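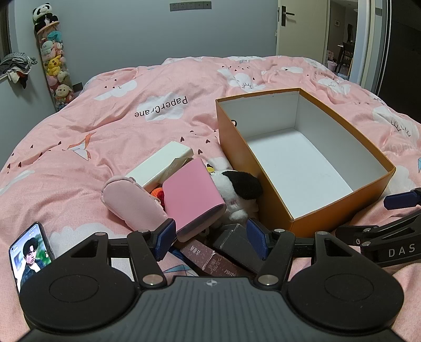
Handgreifer mit dunkelblauen Fingerpads über verschiedenen Kleinteilen, rechts ein zweiter Greifer.

Sulari Handgreifer: Einrichtung und Pflege

Der Sulari wird von Hand geführt und einzeln oder paarweise verwendet. Die Fingerpads sind Verschleißteile und lassen sich ohne Ausbau des Gestänges wechseln.

Vor der ersten Verwendung
Finger ganz öffnen und langsam schließen. Beide Pads müssen gleichzeitig und parallel anliegen. Steht ein Pad schräg, die Schraube an seiner Rückseite lösen, Pad ausrichten und wieder anziehen. Die Querschiene trocken abwischen, kein Öl verwenden.

Pflege
Pads alle 8 Betriebsstunden mit einem feuchten, fusselfreien Tuch reinigen. Fasern von Stoff und Plüsch sammeln sich vor allem in den Gelenken und werden mit einem weichen Pinsel entfernt. Keine Lösungsmittel. Nach 200 Betriebsstunden Pads paarweise ersetzen, auch wenn nur eines abgenutzt ist.

Spiel im Gestänge
Die Nieten können nicht nachgezogen werden. Bei spürbarem Spiel den Greifer an die Werkstatt in Kodport einsenden, Ansprechpartner ist Angus Halliday.

Lieferumfang Pflegesatz Waaka
4 Fingerpads
Schrauben für den Padwechsel
Pinsel
Fusselfreies Tuch
Artikelnummer: 127

Vertrieb: Zoncombe
Stand: Oktober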